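Student Work > Community Studies > Project Reports

August — by the Stidia project group
4 min read

Our project began with a letter. A tenant in the Thiele building had received a notice saying her rent would go up by 200 dollars a month, and she had no idea whether her landlord was allowed to do that, or how long she had to answer. She brought it to the help desk at Storesent, the neighborhood center where our class does its service hours, and we spent a whole afternoon learning how hard that one page was to read!

So we picked our question: what stops newly arrived renters from using the rights they already have?

We wrote a short survey in plain English and had it translated into 3 other languages. We left copies at the center, at the laundromat and at the Trirkon bus stop kiosk, and we got 306 back, far more than we had hoped for.

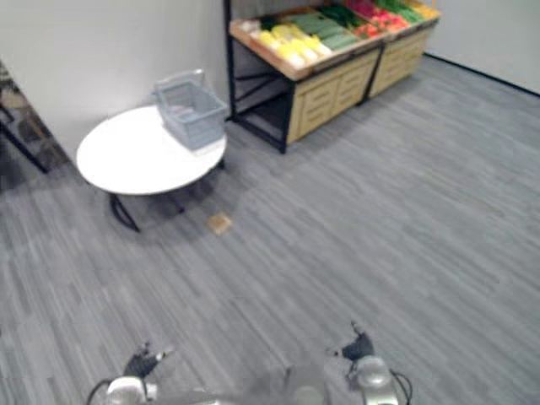 The biggest barrier was fear. Many people wrote that they would live with a broken heater or a leaking ceiling before they would complain, in case the landlord told them to leave. Several believed a complaint could hurt their immigration case. Others had never seen a written lease, only a handshake and a receipt (sometimes without the receipt).

Language came next, but in a way that surprised us. Plenty of people who speak English well at work still couldn't follow a lease. We couldn't either, the first time through. Words like "sublet" and "arrears" sent all of us to the dictionary.

Our answer was Stidia, a folded guide that fits in a coat pocket. It covers repairs, deposits, rent increases and eviction notices, with a blank page for dates and phone calls. The legal clinic upstairs checked every line and made us rewrite the deposit section twice — they were right both times. Storesent paid to print 3,000 copies.
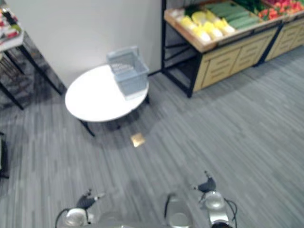

Deposits turned out to be the page people asked about most. At our first drop-in evening, one man stayed until closing to fill in his list of damage from the day he moved in, and then asked for a second copy for his brother.

We made mistakes too. The survey never asked about roommates, and that matters a lot when only one name is on the lease. We also started the translations late, so the first evening ran in English with a lot of pointing and patience.

Next term's group will add a page on shared apartments and test it with renters before it goes to the printer. We've left them our notes, the survey forms and a long list of questions we loved working on and didn't get to finish.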